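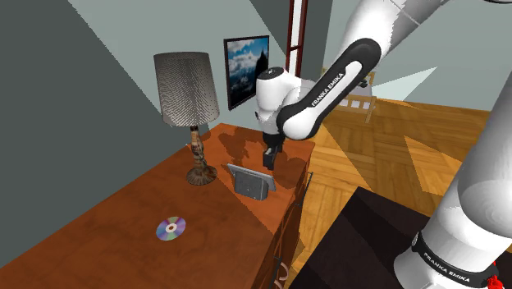

Özkan
Product Documentation, Brosier

Section 4. Placing, leveling and anchoring your Ovelura dresser

Complete this section after the drawers have been built and before anything is put in them. Allow 40 minutes. You need two people for the parts marked (2P).

You will need:
Phillips screwdriver
Drill with a small pilot bit
Stud finder
Spirit level
Tape measure and pencil
Hardware bag 442 (two wall brackets, two furniture brackets, two straps, screws)

If bag 442 is missing, stop and contact us. Do not use the dresser unanchored while you wait for a replacement. The short screws in the drawer hardware bag look similar but are not long enough to hold in a stud.

4.1 Choosing a position

The dresser is 47 inches wide across the top. Measure the wall between any door trim and the nearest corner, then check that the drawers can open fully without hitting the bed, a radiator cover or the door.

1. Pick a stretch of wall with at least two studs behind it. Mark both studs lightly in pencil, above the height of the dresser.
2. Check for outlets. A plug can fit behind the dresser if it is the flat type. A standard plug will hold the back away from the wall.
3. If the room has baseboard, measure how far it stands out from the wall. The back feet are set in to clear most baseboards. If yours is deeper, see 4.5.
4. Keep the dresser away from heating vents and out of strong direct sun. Wood dries unevenly in both and the top may cup.

CAUTION: Do not place the dresser under a window that a child could reach by climbing.

4.2 Moving the dresser (2P)

1. Take out all the drawers. Lay them flat on a blanket in the order they came out. The drawers are the same width but the top row is shallower, and they will not run properly in the lower openings.
2. Remove anything standing on top.
3. Lift from under the side rails, one person at each end. Do not lift by the top. It is fastened from below with slotted clips that allow for seasonal movement, and they are not made to carry the weight of the case.
4. Set the dresser down on all the feet at once. Dragging it, even a short way, can loosen a foot.

Note: On carpet, leave the case in position overnight before leveling. The feet settle into the pile.

4.3 Leveling

A dresser that is out of level is the usual cause of drawers that drift open or rub on one side. Level it before you adjust any runners.

1. Put the spirit level on the top, along the front edge. Turn the adjusters under the low end counterclockwise until the bubble is centered.
2. Turn the level to run front to back, first at the left end and then at the right. Adjust the back feet if needed.
3. Check the front edge again. Changing the back often shifts the front a little.
4. Press down on each corner in turn. If the case rocks, lower the adjuster on that corner until it touches the floor, then repeat step 1.
5. Put one drawer back in each row. Open it halfway and let go. It should stay where it is.

Old floors may slope more than the adjusters can take up. In that case put a hard shim under the foot, trim it flush and leave the adjuster close to the middle of its travel. Do not use folded cardboard, as it compresses.

4.4 Anchoring to the wall (2P)

WARNING: Serious or fatal crushing injuries can occur when furniture tips over. Anchor the dresser even if there are no children in the home.

1. Transfer the stud marks down the wall to just below the height of the dresser top.
2. Hold a wall bracket over each mark and pencil the hole. Drill a pilot hole and drive one long screw from bag 442 until the bracket cannot turn.
3. Fix the furniture brackets to the back rail, in line with the wall brackets. The pilot holes in the rail are already drilled. If none of them lines up with a stud, drill a new one, staying in the thick rail and clear of the thin back panel.
4. Thread a strap through each pair of brackets and push the dresser back to the wall.
5. Pull the straps tight until there is no slack. Trim the ends, leaving enough to grip.
6. Pull the top gently toward you. The case should not leave the wall.

Note: The long screws are for wood studs only. For masonry, metal studs or plaster over lath, use fixings made for that wall. A hardware store can advise. Brosier does not supply them.

4.5 Deep baseboards

The Skodthorpe spacer set fits between the back rail and the wall and is sold separately. Fit the spacers before the straps. Do not cut the baseboard away unless you own the home and are sure there is no wiring behind it.

4.6 Loading the drawers

Each drawer holds up to 27 pounds. Put heavier items in the bottom row. Fill from the bottom up and open one drawer at a time.

The top is suitable for lamps, picture frames and other small items. Put felt pads under anything with a hard base, and lift items when you dust — sliding them is what scratches the finish. Do not stand a television on this model.

4.7 Checks

Check the straps and bracket screws every October, and again whenever the dresser has been moved. Heating season is also when drawers are at their loosest, so leave runner adjustments until spring unless a drawer is catching. Replace any strap that is frayed or has turned brittle. Replacement straps are sold in pairs.

If you move home, take the brackets with you and start again from 4.1. Use new screws in the new wall.

Continue to Section 5, Care of oiled and waxed surfaces.

Section last revised Aug 7, 2023

We use cookies to remember your region and language. Accept | Manage settings
© Brosier. All rights reserved. | Contact customer support | Back to top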